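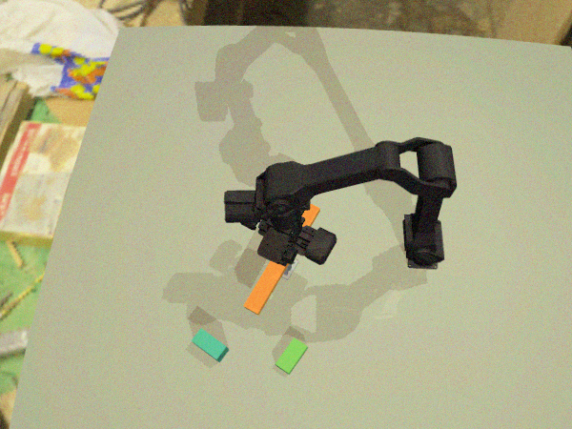 Paint the fence orange, please

Opinion
By Zeeshan Soomro

My street in Jedovthorpe has gone grey. I don't mean the weather, which has been lovely. I mean the houses. The weatherboard place on the corner that used to be the yellow of cheap custard is now a colour the tin calls something like "wet slate", and the two beside it have followed. The garage doors are charcoal. The new letterboxes are charcoal too. Last month a man up the hill painted his brick chimney, a perfectly happy red chimney, to match his gutters, and his gutters were already the same as everyone else's gutters.

I love colour and I want it back, and I'm going to spend this whole column saying so.

When we moved here, 752 kilometres up the highway with two cats complaining the entire way, we found the house by its colour. The agent had given us the wrong number (she'd swapped the last two digits) and there was no signal, so I rang her from the servo in Geston before the last stretch and she said, "Oh, just look for the green one with the pink steps." And we did, and there it was, at dusk, the green one with the pink steps! You couldn't have missed it. My neighbours still give directions that way if they're over sixty. Turn left at the blue church, go past the place with the red tank. The blue church is cream these days and has been for years, but people go on turning left at it.

That's my first argument, and it's a practical one. Colour tells you where you are. A child of four can learn it before she can read a street sign. A visitor can use it in the rain. I've tried giving directions to my sister using only the houses as they are now and I got as far as "it's the dark grey one after the mid grey one" before she asked me to just send a pin.

I know what people say back, because they've said it to me over the fence. They say it's about resale. Somebody heard from somebody that buyers want neutrals, and so a family who might live in a house for another twenty years paints it for a couple who haven't turned up yet and may never. I find this so sad! You are the ones who come home to it. You're the ones who see it from the car with the shopping sliding around in the boot. If those strangers ever do arrive with their deposit, they'll own a brush, or they can buy one.

And the resale talk assumes people's taste is more timid than it is. Go and stand outside any row of terraces that has kept its colours and watch who stops for photos. Look at what gets put on tea towels. I have never seen a tea towel of a charcoal garage door.

I don't want to be unfair to grey. I own a grey jumper and I'd be lost without it. Grey gum trunks after rain are one of the best things we have in this country, silver and plum and a kind of greasy pink if you get up close, and I think that's exactly what gets left out when we put "neutral" on a house. The grey in a tree is busy. The grey on a rendered wall is one flat note held for fifteen metres, and then the next wall picks it up. 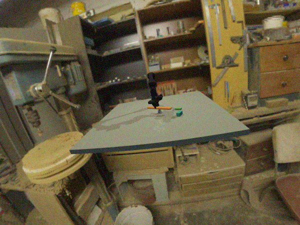
Colour needs company, and this is the bit I get most excited about. You can't really judge a paint from a chip held at arm's length under shop lights. You have to put it down next to something and see what the two of them do. It's why kids' blocks are such good teachers, better than any fan deck. Take the teal block sitting close to the bright-green one. On paper those two are near cousins and you might worry they'd blur into each other, but they don't at all: the green jumps forward and the teal turns cool and serious, and then there's that long orange bar near them making both look fresher than they could alone. And the tabletop under the lot is a soft grey-green, a colour you'd walk past a hundred times. It works beautifully as a ground. It would work beautifully as a wall, too, if only somebody would give it an orange door.

So there you have my compromise for the nervous. Keep the quiet wall if you love the quiet wall. Then do one loud thing. Do the door, or the window frames, or the fence, or even the underside of the verandah roof, where you'll see it from your chair and the street will only catch a slice of it. One strong colour against a gentle one costs a single tin and a Saturday-ish amount of effort, and if you hate it you can be back to slate by the long weekend.

The person who taught me this is Zhenhua Zhong. She painted houses in this district for most of her working life and now has firm opinions about them from the passenger seat. I drove her up Husar Road in October to look at the old bakery, and she made me pull over four times. She remembered nearly every house by what was underneath. "That's apricot, under there," she said of a place as dark as a stovetop. "Lovely apricot. I did it with the shutters in a blue. They had a wedding in the yard." She wasn't cross about it. She seemed to feel the apricot was just having a rest.

I asked her when it changed and she said it came in with the roofs. People started choosing dark steel, and then they matched the gutters to the roof, then the trim to the gutters, and by the time they got to the walls they'd run out of nerve. I think that's right. Very few people set out to live in a grey house. They match one thing, then they match the next thing to that, and matching feels safe because you can't be accused of anything. Nobody at a barbecue has ever said "brave choice" about a matching downpipe.

She also told me something I've since pinched and used on everyone. Our light here is hard. At midday it bleaches whatever it lands on, so a colour that looks shocking indoors goes gentle on the north side of a house by its second summer. The pastel you chose because it seemed polite will be close to white. You need to start stronger than you think you do. Her rule was to pick the one you like and then go two down the card, and she said she never had a customer ring up to complain, though she did have one who hid inside for the first morning.

There's the heat as well, and I'm no engineer, but I do own bare feet and a dark deck. Anyone who has tried to cross one in January with a plate of snags knows what black paint does with sunshine. The old colours in this town, the creams and sky blues and that custard yellow, were cheerful, and a lot of them were also pale enough to lean on in the afternoon.

Now, I've been told colour is a matter for each owner and I should mind my own gutters. Fair enough! I would never want a rule about it, and I'd argue just as long against anyone who did. The new estate out at Seltora already has one, as it happens, and it runs the wrong way: a list of nine approved exterior finishes, all of which look to me like the inside of a cloud. You can have any of them you like. A young couple out there asked for a yellow front door and were sent the list again. That's the sort of thing I'd undo tomorrow. Let people have their yellow door. Let the bloke next to them have a purple one and let it be a bit awful for a while. A street can carry a bit of awful. I grew up opposite a house in a brown-and-lime stripe and I think of it with real affection, and I couldn't tell you one thing about the tasteful places either side.

What I'd like is for people to feel allowed. I put a note in the newsagent's window saying I had half a tin of marigold left over from our back gate and whoever wanted it could come round. I thought I might get one reply. I got a retired bus driver, a mother with a cubby house to finish, and a teenager who wanted it for a bike. The marigold went three ways in old yoghurt tubs. I've seen the cubby house since, from the lane behind the oval, and it's glorious. You can spot it from the roundabout.

We're redoing our own place in autumn, when it's cool enough for the paint to behave. The green is staying, only greener. The steps have faded to the shade of a bandaid, so those are going back to proper pink, and I have in my wallet a chip of the pink I'm after, and next to it a chip of the pink two down the card. I've set aside $1000 for the lot, brushes included, and I'm told that's hopeful. My partner has asked whether the letterbox might be left alone. I'm thinking orange.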